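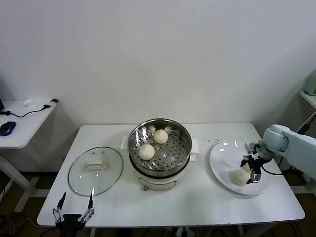 When should steamed buns be taken out of the basket? Most of the households in this study moved them to a plate shortly after the heat was turned off, once the first steam had cleared.

4.2 Serving from the steamer

The interviews carried out in Tonurville covered 116 households and 737 meals at which steamed buns were served. Respondents were asked where the steamer stood during serving, where the lid was put, and whether the buns were eaten from the basket or from a plate. The questions followed the kitchen diary format developed by Berchtold for the first round of visits in January, with small changes to the wording made by Corina Eder.

Two arrangements were common. In the first, the electric steamer remained on the worktop and plates were carried to it. In the second, the whole pot was brought to the table and a shared plate was set beside it. Households using the second arrangement tended to describe serving as part of the meal, and several said that children were allowed to choose their own bun.

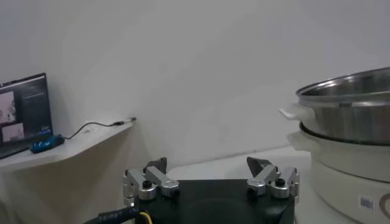 The length of the power cord was mentioned often in this connection. Where the socket was far from the table, the pot had to be unplugged before serving, and any buns left in the basket were no longer kept warm. Some respondents preferred to empty the basket at once for this reason, while others left the last buns under the lid for anyone coming home late. The longest delay regarded as acceptable was roughly 20 minutes.

Placing the lid was a smaller matter, although opinions on it were firm. A lid laid flat takes up table space and may leave a ring of water, and older respondents in the Hekville district generally kept a folded cloth ready for it. Younger respondents seldom did so. Figure 3 shows the table arrangement with serving under way.

Figure 3. Steamer, glass lid and serving plate on one table, with a bun in the basket and others on the plate.

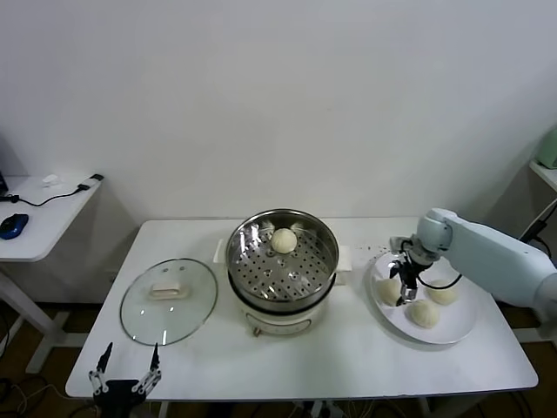
The position of the plate was more consistent than that of the lid. It was usually placed on the side of the server's stronger hand and close to the pot, so that the buns travelled only a short distance. Buns were set down with a gap between them where the plate allowed it, as the skins were said to tear when they touched while still hot. Differences between households in the choice of tongs, chopsticks or fingers are treated in Section 4.3.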